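Nekia Hand-Held Gripper - Setup, Care and Repair

Product group: Hand-held tools
Supplied by: Skomonwood
Related pages: Spare parts | Service request | Returns

Overview

The Nekia is a two-finger gripper operated by hand and used to record handling work on cloth, clothing and household goods. It is supplied assembled, with the camera mount fitted and the finger linkage set at the factory. This page covers preparation of the tool before first use, routine care, and the repairs that customers may carry out themselves. All other repairs are performed by the Skomonwood service department.

The instructions apply to the standard black version with curved fingers. Customers who own the earlier straight-finger version should consult the Ljungberg adapter page before ordering parts, as the finger sets are not interchangeable.

Before first use

Remove the transport clip from between the fingers and keep it with the case. Open and close the fingers slowly through their full travel. Movement should be even, with no grinding and no sideways play at the tips. If one finger reaches the center before the other, the linkage has shifted in transit and must be reset as described under Finger alignment.

Attach the camera to the mount and tighten the mount screw by hand. The closed fingertips should appear near the middle of the camera view. Both arms should be visible, and neither should hide the tips. A mount that sits too low will show mostly base plate, and recordings made in this position are usually of limited value.

Each tool should be paired with its own camera and marked accordingly. Where tools are used in pairs, label them left and right and do not exchange them during a session.

Working on soft surfaces

Beds, sofas and folded textiles place different demands on the tool than a hard table does. The fingertips can sink into a mattress cover without the operator feeling it, and loose fabric may be drawn into the linkage. Approach a garment from above with the fingers open, close on a single fold, and lift clear before turning the wrist. Check the space between the fingers for threads and lint at every change of garment. 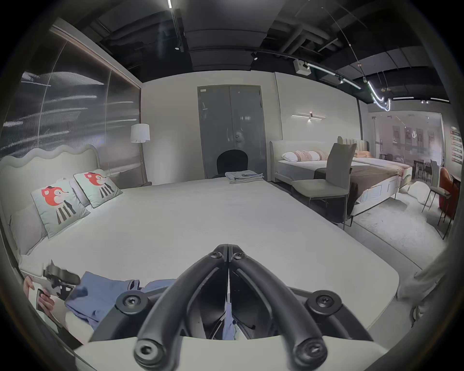
Text and product information: Ragnvald Söderlund, Technical Documentation, Skomonwood

A blue garment on a white mattress is a suitable first exercise, as the contrast makes it easy to review how the fingers met the cloth. New operators should practice with the tips closed before attempting a full fold. The screws at the arm joints face the operator and can be checked between takes without setting the tool down.

Finger alignment

Alignment is checked with the fingers fully closed. The tips should meet along their whole edge. To reset them:

Place the gripper on a flat surface with the joint screws facing up.
Loosen the lower screws by a half turn. Do not remove them.
Close the fingers by hand and hold them together.
Tighten the lower screws in turn, a little at a time, using a cross-head driver of the correct size.
Open and close the fingers 12 times and check the tips again.

If the tips drift apart after 3 attempts, stop and submit a service request. Continued tightening will damage the plastic around the screws - this damage is not covered by the warranty.

Routine care

Wipe the arms and base plate with a dry cloth at the end of each day. A slightly damp cloth may be used on the fingers. Solvents, furniture polish and oil must not be applied to any part of the tool. Lint in the linkage should be removed with a soft brush or with tweezers, never with compressed air.

Repairs by the customer

The following parts may be replaced without returning the tool: fingers, joint screws and camera mount screw. Fingers are sold as a matched set of two and must be replaced together. The inner linkage is sealed for warranty purposes and may be opened only by the service department.

Storage and shipping

Store the tool in its case with the transport clip in place. Returns should be sent in the original case or in a Sisow carton, ordered through the Returns page. Remove the camera before packing.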